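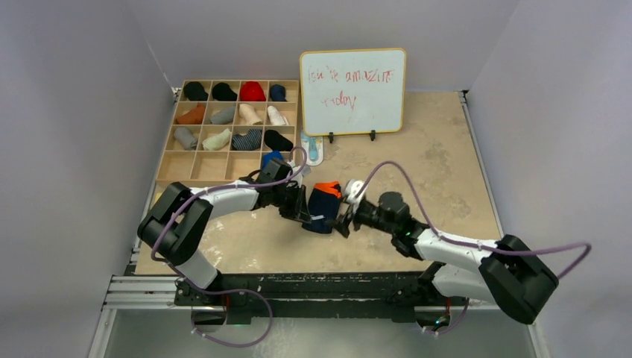
Drawer dividers are a scam, according to a reader who wrote in after my last post, and socks belong in a heap where you can find them by feel. I have some sympathy. I ran a heap for most of my adult life and got to work dressed.

Still, I've been giving the sock grid a fair trial since February. Mine is light wood, four across and four down, from a shop called Koletti. The Gremusby one is the same idea in felt and it sags, so skip it.

The sales pitch was that I'd save time every morning. I don't believe it. Rolling a pair takes me 6 seconds, and that's 6 seconds I used to spend doing nothing at all. What I do get is a look at what I own. Three rows filled and the bottom one mostly bare tells me I have fewer socks than I thought, and too many of them are black or near enough. Put a black one beside a navy one at 6 a.m. and the grid won't help you. The red one and the rust-orange one I could always find, heap or no heap.

Rolled or folded? I've read 40 opinions on this and they all claim the other way ruins the elastic. I do both, depending on how thick the sock is, and so far the elastic has no comment.

Would I buy it again? At the sale price, maybe. At full price I'd cut up a shoebox — which is what the reader says she'd do too, if anyone ever talked her out of the heap. Next month I'm looking at the Brandus hanging thing with the pockets, and my hopes are low.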